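## 4. Recording your first grasps

I always start people on the pump bottle. Get it between the fingers with the gripper open, look at the wrist view, and stop there for a second before you close anything.
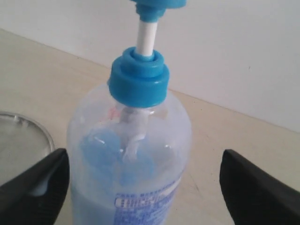

Jahangir Sheikh wrote in to say he'd skip bottles on day one and start with a plain block, because a block forgives a crooked approach and a bottle tips over. Fair enough! If your arm is freshly mounted, do a few blocks first and come back to this page when you're bored.

1. Open the Vatska recorder and pick the wrist camera as your main view. Check that both fingertips show up in the bottom corners.
2. Drive the arm in low and slow until the bottle sits midway between the fingers. A little gap on each side is what you want.
3. Press the pedal to start the episode, *then* close. I used to close first and hit record after, and I lost a whole April morning of work that way.
4. Lift, hold for 2 seconds, set it down, open, back off.
5. Press the pedal again and tag the episode `good`, `slip` or `bad`.
6. Nudge the bottle somewhere new, turn it a bit, and go again.

**Note:** Keep the slips! Our set has 457 episodes of this one task, and the model got noticeably better at recovering once I stopped throwing away the ugly ones. Only delete an episode if the recording itself is broken (frozen video, missing joint data, that sort of thing).

**Caution:** Grip the body, never the pump. If a finger presses down on the head you'll get soap on the pads, and slippery pads will spoil everything you record until you wipe them.

**Caution:** Don't change the grip force halfway through a batch. Finish your 8 episodes, save, and change it in the batch settings - the recorder only stores one force value per batch.

Once the batch is saved, play back the first and last episodes at normal speed. If the timestamps drift between them, go to section 6 and redo the clock sync before you record any more.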